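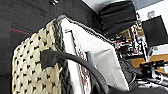 Visit to the handling room at Birnovside, August

Our company packs returned goods, mostly toys and small household things, and we have long looked for an arm that can sort them without a person standing beside it. Kenneth Aitken from our workshop and I were therefore invited by Luzius Rainer to spend one afternoon with his group at Birnovside and to compare two grippers. I write down what I saw for the colleagues who could not travel.

We arrived shortly after one o'clock. Luzius first explained how they work. They do not use prepared test blocks. They use ordinary objects of mixed size and stiffness, and the arm must take them from a shelf, from a basket or from the floor. He said that a gripper which is good with a box is often poor with a plush toy, and he asked us to be patient with both.

The first gripper was the Genik, with two rather short fingers. The second was the Matlala, which has longer fingers with a softer covering. Both fit the same arm, but the change took Keabetswe Buthelezi 19 minutes because one connector is placed behind the wrist and a normal hand does not go in easily. I would count this as a fault. In our hall we would change grippers perhaps every shift, and no one will want to do this with a small key in bad light.

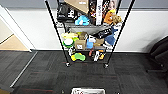 Shelves are the hardest part, I was told. The gripper has to enter between two levels, and there the body behind the fingers matters more than the fingers. The Genik is narrow at this point and reached the things at the back better. With the Matlala the planner refused several approaches, and Keabetswe had to make the safety distance smaller by 5 millimetres before it would go in at all. After this it worked, although slowly.

Small cardboard boxes were easy for both. The soft toys were more interesting. In the Genik a plush animal was squeezed in the middle and then turned around the fingers, so it was hanging with the head down when the arm moved away. The Matlala held it more quietly. Kenneth asked for the force setting and was told that it had been the same for both, on purpose.

We also spoke about the cameras. There is one at the wrist and one higher up which sees the whole work area. Upendo Ndung'u is responsible for these, and she was very open about the weak sides. The wrist camera gives good pictures until the hand is close, and then its own fingers make a shadow exactly where one wants to look. She has tried a small lamp, but shiny packaging reflects it too much. At present she trusts the upper camera for choosing the object and the wrist camera only for the last correction.
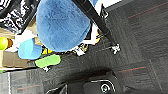
Picking from the floor was done after the coffee break. Things which lie on top of each other are difficult, especially if the upper one is large and soft, as its border is not clear to the software. We watched 7 attempts with each gripper on such piles. I do not give a result from so few, but my impression was in favour of the Matlala. Thin sheets and cards were a problem for both of them, and Luzius did not try to hide it.

The controller is a Tostard. It has a plain screen and a log which can be read by a normal person, and I liked this very much. Hafiz Ngau showed me how he searches in it. When a grip fails he marks the moment by hand, and he has now around 3,000 marked grips. He offered to send us a part of them if we sign the usual paper.

Price was not discussed in detail. Kenneth prefers the Genik on account of the shelves, while I would take the Matlala for the returns line and ask for a better place for that connector. Luzius will lend us one of each for the autumn, and we must only provide the mounting plate. Kenneth has the drawing.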